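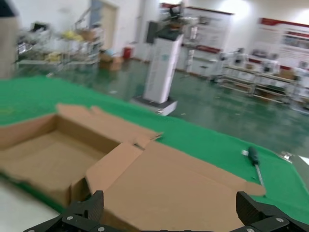

Reinaldo Fontes would like it known that he has nothing against coffee. He drinks four cups a day. What he objects to is a fourth coffee shop on one block, and he has turned down two of them this year.

"They come in with the same mood board," he says. "Brick, plants, a bicycle on the wall. I ask them who on this street hasn't had a coffee yet, and they look at the bicycle."

Fontes handles leasing for Mirum, which owns 19 storefronts along the lower end of Ternby. In March, six of them were empty. Now it's two, and one of those has a leak he describes as "ambitious."

His method, such as it is, was to stop holding out for ten-year tenants. The old bank branch, all 4000 square feet of it, sat dark while the owners waited for another bank. Fontes split it into three units and offered the smallest on a 120-day lease, with rent tied partly to sales. A shoe repair business called Pons took it and then asked to stay.

"The owners thought I'd lost my mind," he says. "You tell people a short lease and they hear a yard sale. But an empty window pays nothing – I can do that math without a calculator."

The middle unit went to Skadico, a lighting showroom that wanted the front half and got talked into the whole thing. The third has a signed letter of intent and a tenant he won't name, "because the last time I named one, they moved to the mall."

He is less cheerful about parking. The street has 40 metered spaces, and every merchant he talks to is convinced that the other merchants' employees are using all of them. "They're right," he says. "They're also the other merchants."

What about the corner unit, with the leak? A roofer has been out twice. There has been interest, Fontes admits, and a good offer, above asking, from people with cash and a five-year plan.

"Coffee," he says.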